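Jevutville Community Forum > Arts & Stage > Street theater revival, who's in?

sanaa_r
Okay everybody, I went through the boxes from the old Biltden Street players and I am so excited I can hardly type! Scripts, songs, a hand-lettered program in Spanish and English, and the whole text of the packing shed play, which my aunt acted in before I was born. I want us to put it on again in February, outdoors, free, the way they did it. Who's in?
Sanaa Ragab

millrace77
In! My mother still sings the closing song when she does dishes. Does the script have all the verses?

sanaa_r
It has 3 verses typed and a fourth in pencil. Ask her if she knows the pencil one!!

dredine_dan
Love the idea, but I'd argue against doing the old play word for word. Half the jokes are about a foreman that only people over sixty remember. Those plays worked because they were about what happened that week. Write a new one and keep the songs.

bwan
I disagree with Dan, and I say that as someone who laughed at his last three skits. The old text holds up. I read the kitchen scene out loud last night and my kids wanted to know what happened to the family. You can put new lines in the foreman's mouth and leave the bones alone.
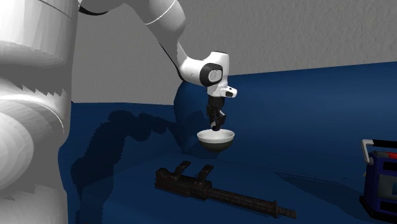 For the set, I'd go very plain. The old group played on a flatbed with signs around their necks, and one sign could be a bench, a boss or a whole town, which I think is the best stage trick ever invented. We do need one strong color though, and my vote is a tabletop in that flat blue, with everybody who works around it in white so they stand out from the back row. I can paint it, I have most of a can left from the Economou mural.
Baoshan Wan

millrace77
Blue table yes, white costumes no. Have you ever washed white after an outdoor show on Dredine Road?

bwan
Fair. Aprons only?

dredine_dan
Aprons I can live with. Still want a new second act. We have 600 seats' worth of lawn and I'd like the teenagers on it to get the jokes too.

sanaa_r
Dan, write it! Bring ten pages and we'll read both versions back to back, old and new. I'll type up the songs tonight so people can start learning them (the second one is a tongue twister, you've been warned).

millrace77
Mom knows the pencil verse. She says the last line in the script is wrong and she will be coming to rehearsal to fix it.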